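Section 4: Setting up the Darkitz jar sealer on your kitchen table

Okay, so the box is open and you've found both bags of parts. I wrote this guide for the Darkitz because the Peltov sheet it ships with skips half of what I needed to know!

Before you start, pick a table you can wipe down. Mine is a speckled one, so crumbs hide on it, and I always run a damp cloth over it first.

1. Set the base down and press on all four feet. If it rocks, turn the front left foot until it stops.
2. Leave the plug out of the wall for now. It wants 115 volts and draws up to 900 watts, so don't share the outlet with a kettle (ask me how I know).
3. Lay out your discs and look each one over for nicks along the rim.

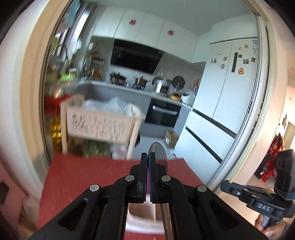 Fig. 7. Clear disc above the red table, storage rack behind.

4. Drop a disc into the top ring, shiny side up. It should sit flat with no push from you.
5. Close the lid and turn the knob to 2. I started higher and warped the first disc, so go easy.

Note: Jako discs fit, and so do the Başaran ones, but the Başaran rim is a touch thicker and you need to lean on the lid a little more. I keep both kinds in the pantry and use up the thick ones on pickles.
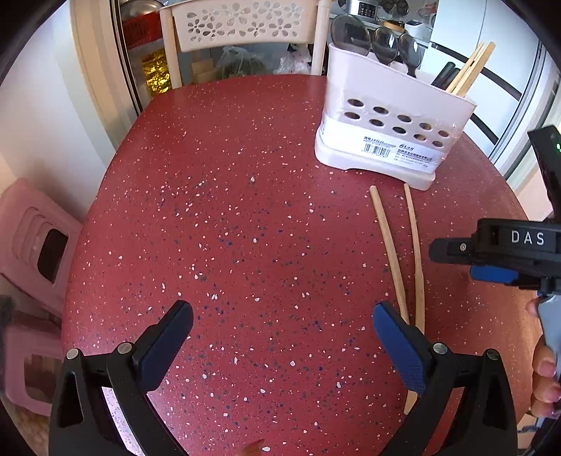 6. Plug in and wait for the green light. The first warm-up is slow and smells a bit like a new hair dryer, which went away for me after the third jar.
7. Put in an empty jar and run one full cycle before you try it with food.

Caution: the top ring stays hot well after the light goes off. Let it cool before you reach in, and keep kids away from the cord.

If the light blinks and you see code 1317, the lid isn't latched. Open it, wipe the catch, and close it again until you hear the click. Cleaning is in Section 5.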